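**Shop Notes - 15 January 2025**

Quick one this time, I'm writing between two truck pickups and the phone won't quit. Mostly about the thread-forming screws for plastic, plus the plating change, plus a couple of small things at the end.

**The plastic screws**

So. The Drorno line is now stock, all the sizes from last year's list plus the two short ones people kept asking for. Pan head and flush head. Zinc on carbon steel is standard, stainless on request (longer wait, more money, you know how it goes).

Most of the calls we get on these are about stripped bosses. Same story nearly every time - somebody swaps a machine screw and brass insert for a thread-forming screw to save a step, keeps the old hole, and then wonders why it spins. The insert hole is way too big. You need a new pilot, and the right size depends on the plastic. Glass-filled nylon wants a bigger pilot than plain ABS for the same screw. Polypropylene wants a smaller one. The chart is in the back of the catalog, page 76, and please use that one and not the photocopy from the old catalog that half of you have taped to a cabinet. The old one has the nylon column shifted down a row. Our mistake, fixed long ago, the photocopy lives on.

Also the counterbore. Leave a little relief at the top of the boss so the first thread doesn't bulge the edge and crack it. Short one is fine. Skipping it is where the white stress marks come from.

Speed matters too. Slow the driver down. High speed melts the plastic at the flank, it feels great going in and then it has no hold when it cools. If you're on electric drivers, start low and work up on scrap parts, and write down the drive torque and the strip torque for each. You want to set your tool closer to the drive number than the strip number, with room on both sides. If the two numbers are close together the joint is wrong, don't try to tune your way out of it with the clutch.

Reuse - yes you can take them out and put them back, within reason. Turn the screw backward by hand untill it drops into the old thread, then drive. If you just lean on it, it cuts a second thread across the first and you're done. 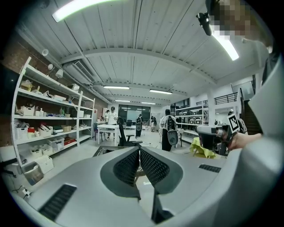 Kanchan Srivastava wrote in to say the backward-turn trick works for her crew on ABS covers but they quit trusting it on the thin polycarbonate lids, where they saw cracks at the boss after the third or fourth removal. She wanted to know if a coarser thread would help or if she should go back to inserts. Short answer, inserts, if the lid really has to come off that often. Polycarbonate hates hoop stress, and any trace of oil on the screw makes it worse. If you stay with screws in that material, ask for them dry, no wax. We ship waxed by default so it has to be on the PO.

Harsh Mishra asked nearly the same thing on the phone, except for him it's a battery door and it opens maybe once in its life. Then screws are fine. Dry ones.

**Plating**

Bajpai is moving our zinc work over to trivalent clear for everything, the last of the yellow hex chrome is whatever is on the shelf now. If your drawing still says yellow and you need it to say yellow, you can get yellow dyed trivalent, but it's not the same color and your inspector will notice. Better to get the drawing changed now. Send us the new rev and we'll update the part number notes on our end.

Salt spray on the new stuff: the lots we've had back so far passed what we quote. We will send the lab sheet with the first order of each part number if you ask, not automatically, Pramila Tyagi is doing those by hand and she has other things to do.

Friction is a bit different with the new topcoat. If you have torque specs set on the old finish, recheck them before you run a full lot. A handful of samples off the first carton is plenty.

**Small box minimums**

Minimum on loose screws stays at 3000 per size for special finishes. Standard finish, no minimum, buy one box. Assorted kits are back, 20 sizes to the kit, and the trays have the deeper pockets so the long ones don't jump the divider in shipping. Old trays can't be refilled with the new liner, sorry, the lid doesn't close.

Lead time on stainless is 6 weeks right now. Could get better by March. I wouldn't plan on it.

**Locknuts**

Corey Maihi found a carton of the Lurkance flange nuts with the wrong label - says coarse thread, is fine thread. The label has the right part number on it and the wrong description, so go by the part number or just try one on a bolt. If you have one, keep the nuts and tell us, we'll send coarse at no charge. One carton so far that we know off.

And for the two people who asked, no, you can't reuse nylon insert nuts on anything that matters. The nylon takes a set. They still feel tight by hand the second time, that proves very little. If the joint comes apart for service go with the all-metal ones and budget for a few spares, or put a fresh nut on every time - they cost pennies.

**Drawings**

Zudano people, you know who you are, please send the PDF and the model both. We got three models last month with no thread callout anywhere and had to guess from the hole size, then call you to check the guess. A plain note on the drawing with thread, length, head, drive and finish covers it. Length is from under the head for pan, overall for flush. That one still catches people, and it costs a remake.

Aslak Lundgren has the quote desk while I'm out on deliveries. Same phone, same email. Put the part number in the subject line or it goes to the bottom of the pile.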